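Chapter 7
What a Rule Can and Cannot Do: Safe Practice with Two-Arm Machines
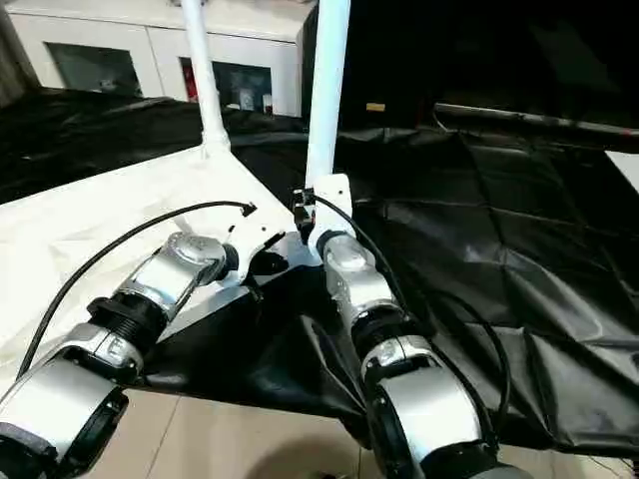

Most people meet their first robot safety rule as a sign on a wall. Keep clear while in motion. Authorized users only. The sign is usually the right color, it is usually at eye level, and in many workplaces it is the last time anyone thinks about the matter until something gets bent.

This chapter is about the gap between the sign and the work. It takes its main case from furniture assembly, because that is where the written rules fit worst. A welding robot does the same job behind the same fence all year. A pair of arms putting legs on a table works close to the floor, close to soft coverings and loose parts, and very often close to a person who wants to reach in and straighten something. The rules many shops apply to that second job were written with the first one in mind.

You should come to the material with some doubt. The author has sat through a good many presentations in which a thick binder was offered as proof that a cell was safe. A binder proves that someone wrote a binder.

7.1 The Paltier case

Paltier is a small contract shop that assembles and tests flat-pack furniture. When it brought in two-arm stations, it adopted a site standard prepared by an outside firm, Oyewole. The standard ran to 296 clauses. It covered emergency stops, speed limits, floor markings, training records and the storage of the standard itself. Operators had to sign a sheet saying they had read it. All of them signed.

Within the first 16 weeks the shop logged 13 stoppages that it called minor. A cable had caught on a table leg. A floor covering had bunched up under a panel and lifted one side, so that the two arms were working on a surface that was no longer level. One gripper closed on the edge of another gripper. Nobody was hurt in any of these, and for that reason the yearly review described the standard as effective.

Look at that reasoning again. The standard had a clause for each piece of equipment taken alone. It said how fast one arm could move and how hard one gripper could close. It had very little to say about two arms meeting at the same corner of the same part, and nothing at all about what was spread on the floor. The stoppages came from exactly those places. To call the standard effective, the review had to count the injuries it hadn't caused and leave out the trouble it hadn't seen coming.

7.2 Three kinds of rule

We will sort rules by what they ask of people, since that tells us more than the headings they are filed under.

A limit rule sets a number. The arms at Paltier had to drop to 30 percent of full speed whenever a gate was open. Limit rules are easy to check and easy to admire. Their weakness is that the number tends to outlive the reason for it. When the shop changed grippers, the limit stayed where it was, and no record shows that anyone asked whether it still made sense.

A setup rule describes how the work area must be before the job starts: coverings pulled flat, cables with enough slack to turn but not enough to snag, the part resting the way the program expects it to rest. These rules are dull, they take time, and they are the first to go when a job runs late. In the author's view they also do most of the real good.

A conduct rule tells people how to behave. Do not reach between the arms. Do not clear a fault alone. Conduct rules are cheap to write, which may explain why there are so many of them. A shop that leans on them heavily is asking its least powerful workers to make up for its design choices – and will blame them when they fail to.

7.3 The trouble with a clean record

A second site, Bater, dropped most of the Oyewole text and kept a short checklist called Purau, which operators fill in at the station. Its supporters say it works better. Perhaps it does. The evidence offered so far is that people like it, and people like short lists. We will look at the Purau sheets in Section 7.6 and ask what they would have to show before we believed the claim.

Before reading on, find one written rule from a place where you have worked or studied. Decide which of the three kinds it is. Then try to find out who would notice if it were broken, and how long that would take. Keep your notes – you will need them for the exercises on audits.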